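Cellholm hand gripper
5 min read
Updated in July by the Jorano workshop wiki editors

The Cellholm hand gripper is a pair of hand-held robot grippers built at Jorano, a shared workshop in Ballton. It is a robot in the sense that a steering wheel is a car. The fingers, the camera and the cabling are all present, and the arm is supplied by whoever turns up. Members use the pair to record short manual tasks, most of them involving storage boxes. 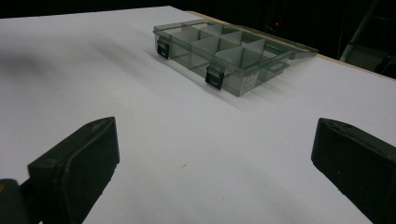
Divided organizer, seen from the gripper's own camera.

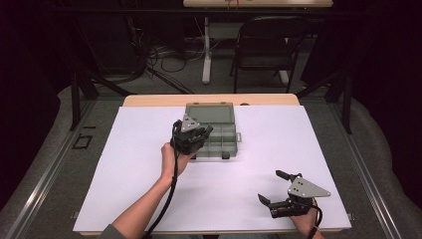 The pair in use over the white board.

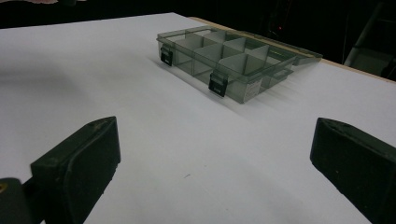 Origin

The project began as a plan for a complete two-armed bench robot that would sort the workshop's small hardware. The plan covered arms, a control cabinet and a sliding base, and had everything except a budget. After a winter of discussion the members voted to start with the hands. The arms have been listed as "next" on the project board ever since, and the card has been rewritten twice after fading.

The name comes from the street the workshop used to be on. It was kept after the move to save reprinting the labels.

Construction

Each gripper has a black body with two blocky black fingers and a handle underneath. A silver triangular plate, drilled with small holes, is bolted on top. The plate went through several versions. The first was cut from scrap and flexed whenever the operator changed grip, which made the recordings look as if they had been made on a ferry. The current one doesn't flex, and has more holes than the design needs. Members disagree on whether this is foresight or a drill press habit.

One finished gripper weighs 552 grams without its cable. This sounds light and is light for the first ten minutes.

A black cable runs from each gripper. An early attempt to go wireless was dropped when the link proved to share a channel with the workshop's door buzzer.

Work surface

The grippers are used over a white board clipped down to an ordinary wooden table. Before the clips, the board traveled. Operators tended to lean on the near edge while reaching for the far one, and over a session the whole work area would drift toward the door. Clipping it down took two minutes and had been on the to-do list for most of a year.

The frame is silver aluminum extrusion, with a rail on either side of the table. It was bought for the sliding base and has been paid for, so it stays. Dark curtains close off the sides. They were hung after the software showed a strong interest in people walking past with coffee.

The organizer task

The standard task uses a gray plastic organizer with a hinged lid and two black latches along the front. The box was picked from the supply shelf as something easy to begin with. The latches are small, the walls are see-through, and the color sits close to that of its own shadow, which gives the tracking software plenty to think about. The box was never replaced with an easier one, and members now describe it as a benchmark.

As of the last count the project had 1827 recordings of the task on file. A further 552 were deleted when it emerged that the left and right grippers had been plugged in the wrong way around, leaving a thorough record of somebody's hands doing everything backward.

Software

Recordings are handled by Savchuk, a script written for the project. It is 2775 lines long, of which a good share are comments arguing with other comments. Savchuk lines up the streams from the two grippers, trims the start and end of each take, and writes a log file. It refuses to run on folders with a space in the name. This is documented on line 5, in capitals.

Reception

Opinion within Jorano is divided. The woodworking side has pointed out that the original problem, a drawer of mixed screws, is still a drawer of mixed screws. The robotics side replies that the data is very good. A proposal to sort the screws by hand while wearing the grippers, and so satisfy everyone, was tried for one evening and yielded 5 usable takes and a sore thumb.

Related pages
Savchuk (script)
Jorano bench booking rules
Ballton open workshop night
Aluminum extrusion: what is left and who has it
Sliding base (on hold)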